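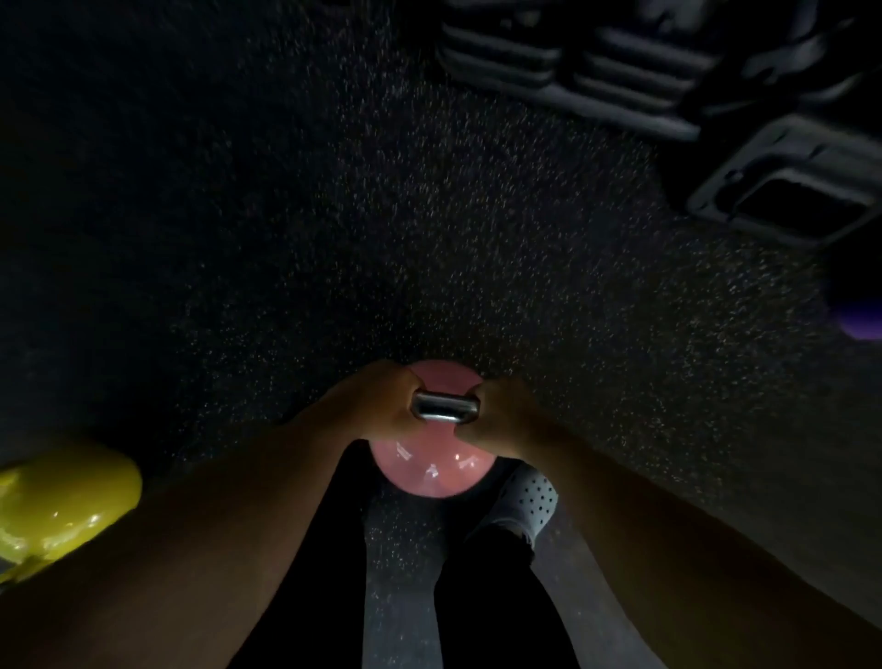 Jhosep Londoño wrote after the August release that the label "swing" was covering too much, and that a two-handed deadlift and a swing should not share a class when the bell travels a different path. The labels were split on that basis in version 2.

# Rovcombe Kettlebell Set

## Contents

626 clips of kettlebell exercises performed on gym flooring. Each clip holds one set by one person. Nine exercise classes are used; the full list is in classes.txt.

## Labels

- exercise: class name
- grip: one_hand, two_hand, or changing
- bell_color: as seen, not mapped to weight
- reps: integer, blank if the set is incomplete

Grip is labeled from hand contact with the handle. A hand resting on the body of the bell does not count as grip. Sets where the bell changes hands are labeled "changing" for the whole clip.

Color is not a reliable guide to weight. Huvora and Apaza, the two gyms that supplied clips, use different color schemes, and weight was not recorded at either.

## Known issues

- Some 2 percent of clips have a rep count that differs between annotators by one. The lower count is kept.
- Goblet squats are underrepresented.
- Dark bells on dark rubber flooring give poor outlines.

## Changes

Version 2, 22 December 2024: "swing" split into "swing" and "deadlift"; grip field added.

This site uses cookies to remember your settings. Accept | Manage preferences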